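4. Trying out the Zerico hand kit

I'll say up front that I wanted to like this one. The Zerico hand is sold by Drelteo as a bolt-on upgrade for humanoid platforms, and we had it on the bench for 32 sessions before I sat down to write this section.
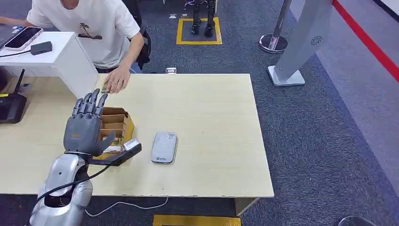
Figure 2. The hand raised over the work table, fingers extended, with the organizer box below and an operator leaning in from the far side.

4.1 What you get and how it went

The kit comes with the hand, a wrist adapter, a breakout cable and a license for Kosar, the control software (one seat only, which got old fast in a lab our size). Phyllis Penrose did the first install and had the fingers answering commands before lunch. I did the second one and needed most of a day, mainly because I skipped the page about torque limits. Read that page!

Our test task was small-parts sorting. The operator sets an item on the table, the hand picks it up and drops it into one of the compartments of a cardboard organizer like the one in Figure 2. We picked cardboard on purpose – the dividers bend if the hand comes in crooked, so you can spot a bad approach without looking at any logs. Small boxed items were the easy part. Flat things were a pain, and anything thinner than a phone usually had to be nudged to the table's edge first.

In total we logged 508 grasp attempts. I'm leaving the full breakdown for Section 5, but the short version is that the four fingers do their job and the thumb is where I'd spend money if I were Drelteo. It swings out nice and wide, then takes its time coming back, and you feel that delay on every single pick. We also tried the older Xolalpa gripper on the same table with the same box, and it was quicker on boxed items and hopeless on everything soft.

One more gripe and then I'll stop. The cable leaves the forearm low and wants to lie right across your work area. We ended up rerouting ours after 4 sessions, and I'd love to see a side exit on the next version.

Would I buy it again? For teleoperation with a patient operator, yes. For unattended sorting I'd hold off until the November firmware is out and somebody has had a good look at that thumb – Phyllis disagrees with me here, and her notes are in the appendix.

We use cookies to remember your reading preferences. Accept | Manage settings

Related items
Xolalpa gripper: notes from a long loan
Setting up Kosar on a shared workstation
Cheap fixtures for small-parts sorting

Contact the authors | © 2024 | Back to top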